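Cell minder wanted, PC assembly bench, Rondside workshop

Trornombridge is looking for one person to look after a single robot cell. It puts parts into desktop computers: memory, processor, hard drive. We were told it would mind itself. It doesn't, and we'd like to hire someone who never believed that in the first place.

What the job is

You set up the bench at the start of a shift, check the gripper and re-teach positions when they drift. Memory modules are the fussy part. A good grip on the module means very little if the tower has shifted on the slats.

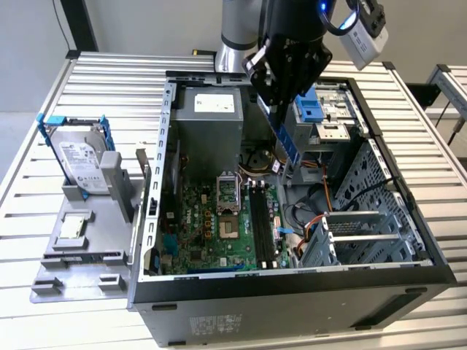

Dorottya Csizmadia read a draft of this ad and wrote back: "Say plainly that most of the day is re-seating parts and reading logs. The last two applicants thought they'd be programming."

So, plainly, it is re-seating parts and reading logs. There is some programming, mostly small corrections to offsets, and you will write each one down in the cell book. The supplier's brochure promised 100 good cycles between checks. We have our doubts, and for now we check every 30.
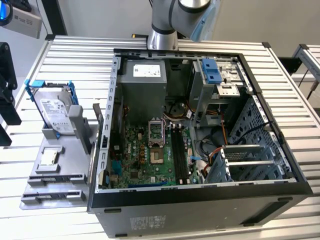
You will also be asked to keep your own record of faults, separate from the one the software makes. We have compared the two and trust the handwritten one more – neither is perfect.

The tray gets the same treatment. If a drive or chip sits crooked in its pocket, the arm will go to the taught position regardless. 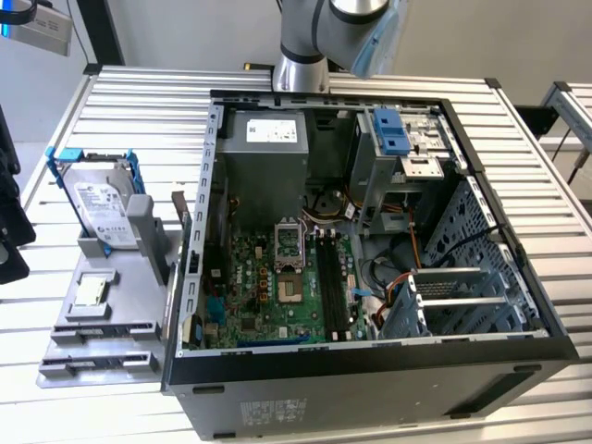
What we want from you

Steady hands and some experience fixing desktop machines. Robot experience helps, but a certificate alone won't impress us. You should be willing to stop the cell when something looks off, even if the screen says all is well.

How to apply

Write to Aranka Kerekes at the Rondside office by the end of May. Tell us about a machine that let you down and what you did about it.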